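Bon, on arrête de se mentir : mes bonnes résolutions de janvier ont tenu deux semaines. J'avais promis de me coucher avant 23 heures, et me voilà encore à lire sous la couette avec la lampe frontale (oui, la frontale de rando, ne jugez pas).

Le coupable, c'est Urnis. Thandeka Rampersad me l'avait prêté à Noël en me disant « tu verras, le début est lent ». Lent ?! Il ne se passe rien jusqu'à la page 97, on suit des gens qui réparent une digue et qui se font la tête. Et puis une lettre arrive, et là, impossible de le lâcher. J'ai raté mon arrêt de bus deux fois dans la même semaine, et j'ai laissé brûler des lentilles. Des lentilles !
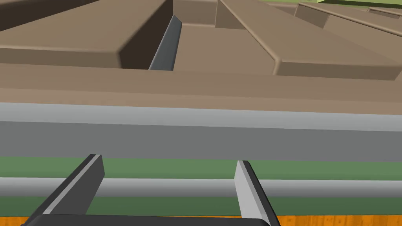

Du gris foncé, un peu de vert et une bande orange façon bois.

Ce que j'aime surtout, c'est que personne n'explique rien. On comprend que les deux sœurs sont fâchées parce qu'elles ne mettent plus le couvert du même côté, et c'est tout, débrouille-toi. Par contre j'ai trouvé le personnage du notaire franchement raté, il parle comme une brochure. Et la fin... j'hésite encore. J'ai relu le dernier chapitre hier soir et je ne suis toujours pas sûre de savoir qui ouvre la porte. Si vous l'avez lu, dites-moi en commentaire (mais mettez un gros SPOILER devant, merci pour les autres).

Du coup j'ai enchaîné sur Priltar, du même auteur, 245 pages, tout petit format qui rentre dans la poche du manteau. J'en suis à la 147 et je m'ennuie un peu, je l'avoue. Je continue quand même jusqu'à ce week-end, et après je le rends à Thandeka avec le premier, qui a pris une petite tache de thé. Pardon Thandeka !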